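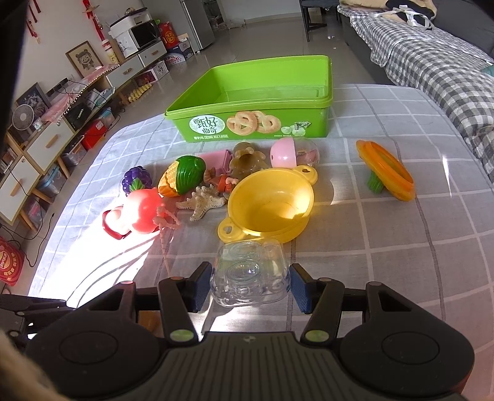 Home News Recipes Swap Days Back Issues Contact

Cookie Tin Month is back!

October is when the Cenley Baking Circle goes a little overboard, and this year we're going further than ever. For the whole month our Thursday evenings at the Garitz Street hall are given over to butter cookies: piped ones, sliced ones, the crumbly kind that fall apart before they reach your mouth (still delicious), and as many flavors as you can dream up. Last year we had 115 entries on the swap table and I went home with powdered sugar in my shoes. I can't wait.

If you've never come to a swap, it's easy. Bake a batch, pack it in something with a lid, write the flavor and the main ingredients on a card, and set it on the long table by 6. You leave with as many cookies as you brought, all different. Nut bakes go on the side table by the window, please, with their own tongs.

Coconut was the surprise hit last time and I have been playing with it ever since. My favorite so far swaps part of the liquid in a plain piped dough for thick coconut milk, the kind you have to scrape off the top of the can. Go easy with it! Two tablespoons is plenty for a full batch. Any more and the swirls melt into puddles in the oven, and I have eaten a lot of puddles finding that out. Chill the piped dough on the tray while the oven heats up and the ridges come out so much sharper. A pinch more salt than you think you need really wakes up the flavor, too.

A word on butter, which always starts a debate in this group: soft means you can press a thumb into it easily, and shiny means it has gone too far. Put it back in the fridge and have some tea.

We also have a new display shelf, built by the folks at Crenshaw Hardware, and it's gorgeous. Bring your prettiest old cookie boxes and tins for it, any size, any country. Put your name on a bit of tape underneath so they all find their way home.

The Plovmont circle is driving over for the last swap of the month with their famous lemon shortbread, so bake a double batch that night if you can. The recipe booklet will be on sale at the door for $2, and every one of last year's coconut recipes is in it. Aprons on, everybody, and see you Thursday!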